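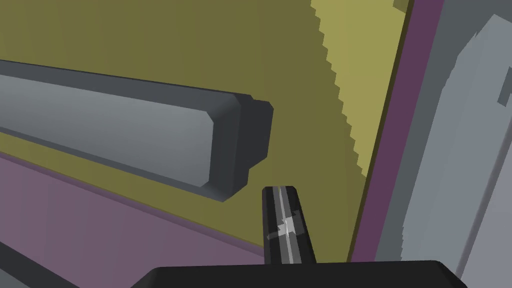

Natalie Sowerby wants to know, after last month's report, why a workshop with a perfectly good bench, a pillar drill and a shelf of motors is building its robot on a laptop. It's a fair question, and she asked it in the kitchen in front of people, so it had better have an answer.

Halora, for those who have joined lately, is the arm that Dennis Staniforth and I have been putting together at the Itcombe workshop. The shoulder and elbow are finished. The wrist is finished in the sense that we have stopped taking it apart. The gripper was fitted in the autumn and promptly closed on the edge of the bench with such conviction that we had to unscrew it to get it off. The dent is next to the vice if you'd like to see it.

After that we agreed to let it make its mistakes indoors. Damian Szulc has drawn up a simulated version, with a black gripper, a grey bar to reach for, and large flat areas of olive-yellow and purple that he says are only there until he picks proper colours. He has been saying so for a while. Amber Heywood has offered to choose them for him and has been told it is a technical matter.

The idea is that the pretend arm practises reaching for the pretend bar, and we copy across whatever it learns. A full run is 900 attempts, which the laptop gets through while we have our tea. The best run so far scored 394. Dennis calls this nearly half. Before Christmas the gripper's favourite method was to go straight through the bar as if it were fog and then close on nothing, very neatly. Damian traced that to a box he hadn't ticked. I am told that everybody who does this sort of thing has a box they haven't ticked.

Meanwhile the real arm has not been idle, or has been idle for good reasons. The Suvex driver board for the wrist went back under warranty and a different one came in its place, with the plugs on the other side, so the cable we had so carefully cut to length is now a very tidy cable for something else. I've made up a longer one. The replacement bearings are in the drawer marked BISCUITS, where they have been labelled by someone who should know better.

We also have a disagreement about finger pads. Dennis favours strips of inner tube. I favour the rubber matting left over from the Bickerstaff trolley, which grips better but sheds black crumbs on everything. Both have been glued on, one to each finger, and the arm now picks things up with a slight twist to the left. Damian asked whether he should put the twist into the simulation. We said no, then yes, then went home.

On money: the project has spent 60 pounds of its allowance since the summer, chiefly on connectors, and will need another power supply before it can lift anything heavier than a tape measure. If you have a decent 24-volt one doing nothing in a cupboard, we would be glad of it. Please don't bring the sort that hums.

Lionel Bainbridge has asked for the corner by the window back, and will have it once the arm moves to the steel table in February. Until then, please keep mugs off the base plate, and if the red switch is down, leave it down. It's down for a reason, even when neither of us can remember which.

To Natalie's question, then: the laptop hasn't dented anything yet. She is welcome to come and tick boxes.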